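Two of everything: a morning at the fruit table

The kettle has only just clicked off when I arrive at the hall in Plakbridge, and I'm told to sit anywhere except the blue chair, which wobbles. The woman who runs the Hovov sorting mornings has been at it for 18 years, and she has a way of talking to you while she's doing three other jobs. She asked me to leave her name out ("everyone who matters knows it already, love"), so I have.

The mornings began with a bowl of leftovers. "I had a neighbour's little one over and it was bucketing down, and I had some mandarins and a bag of dried jujubes from the Vishwakarma grocery on Drullik Road," she says. "So I said, put the ones that go together together. She was at it for 40 minutes! I got the whole lamb roast on."

These days there are 33 families on the list, and the fruit comes out for grown-ups too, mostly older people who like something to do with their hands while they chat. I asked whether plastic fruit wouldn't be easier, and got quite a look over the top of her glasses.

"Plastic's all the same to touch, isn't it? A jujube's got all those wrinkles. Run your thumb over one of those and then over the skin of an orange and you know exactly where you are. And they're never a perfect match, which I like. One's bigger, one's darker, and you still have to decide they're the same sort of thing. People have proper arguments about it – lovely ones."

She likes a pale surface underneath, so the colours stand out, and a bright border if she can get one. "It tells you where the game stops. Otherwise I'm fishing oranges out from behind the piano until teatime."

As for laying things out, she has tried circles, spirals and a great heap in the middle, and has settled on lines with a bit of breathing space. The order is never the same in both.
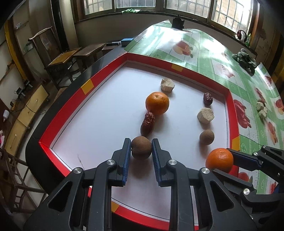

Jujubes, oranges, round brown fruit and rough beige chunks, set out in two lines on the white sheet.

"You want a person to look up one side and back down the other," she says, pouring my tea at last (strong enough to stand a spoon in). "If they were in the same order you'd be done in a tick and off home."

The grocery bill for last term came to $476, which made her wince a little, though she's firm that she won't be cutting back on the oranges. She'd like a second table by April, a lower one for the toddlers, and she's had her eye on one at the tip shop. Then somebody called out from the kitchen about the scones, and off she went.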